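Nirley Table Service Kit: Progress Report to the Horgan Fund
Reporting period ending January 2019
Prepared by Guðlaug Hedegaard, Project Lead, Grelau

1. Purpose

The Fund asked Grelau to review the Nirley kit before any decision is made on purchase for the Irton day centre. The kit is offered as a complete package: two robotic hands, wrist mounts, control software and a support contract of 60 hours. This report covers work completed since November.

2. Work to date

The kit has been installed on our test bench and all staff assigned to the project have finished the supplier's training. We have completed 184 of the 800 planned trials. Progress was slower than scheduled in the first weeks – a replacement part for one wrist mount was late – but the bench has been in regular use since it was fitted.

Trials so far have used cups, bowls and lidded containers. Results for these items are being checked and will be provided with the next report.

3. Current activity

The team has now moved to plated food, the task of most interest to Irton. Each item is placed between the two hands at the centre of the table, and the starting position is recorded before the trial begins. Cake is included in this group as a soft food that can slide or break when a plate is tilted.

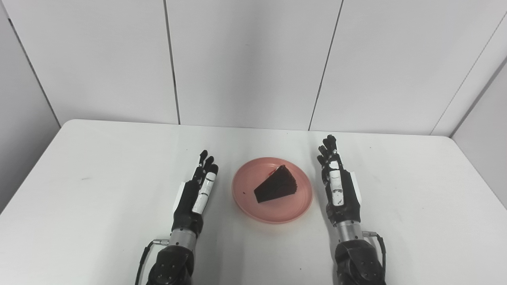 Plates of different widths will be used through the remainder of this stage. Staff have raised 13 points with the supplier, most of them about the written manual, which does not explain clearly how to reset the hands after a stopped trial. A revised manual has been promised.

4. Budget and next steps

Spending is within the approved amount. The Fund is asked to approve an extension of the bench rental so that the remaining trials can be completed. A visit to Irton will be arranged once the plated food results have been reviewed.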